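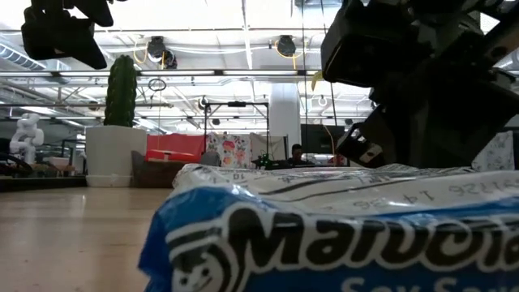
Stamatia Moschos wrote to me that she throws away half of what is in her dry cupboard every year, and she wants to know if there is a way to stop this without buying expensive jars. There is, and most of it costs nothing. I have kept a small kitchen for many years, first in my parents' flat and now in my own, and these are the habits that stayed with me.

Empty one shelf at a time
If you take out everything at once, you will be tired before you finish and the food will stay on the table until night. One shelf is enough for an evening. Wipe it with warm water and a little vinegar, then leave the door open until the wood is fully dry.

Write the date yourself
The printed dates are small and often sit in a fold. I write the month and the year on a piece of masking tape with a thick pen and stick it on the side which faces me. For flour I write also the day when I opened it.

New packets go behind
Everybody knows this rule and few people follow it, me included when I come home late. It helps to keep the shelf not too full. If you cannot put your hand behind the last packet, you have too much of that thing.

Packets that fall over
Instant noodles, soups in sachets and lentils in bags do not stand well. I use shoe boxes with the lid removed – the packets stand like books and I can see each one. Christos Karras uses the metal racks from Hedetico, but I find that thin bags slip between the wires.

Flour and moths
Put new flour in the freezer for three or four days before it goes in the cupboard. Let it come back to room temperature while it is still closed, otherwise it takes water from the air. If you already have moths, throw away what is open and clean the small holes where the shelf pins go. I forgot those holes in June and had to do all the work again.

Half packets
Roll the top down tightly and close it with a clothes peg. For rice and small pasta I prefer a jar. Olive jars are good, but the lid keeps the smell, so wash it with bicarbonate and leave it in the sun for one day.

What to keep low
Oil, heavy tins and sugar go on the bottom shelf. Spices should be far from the cooker – mine were above it for years and the paprika turned brown.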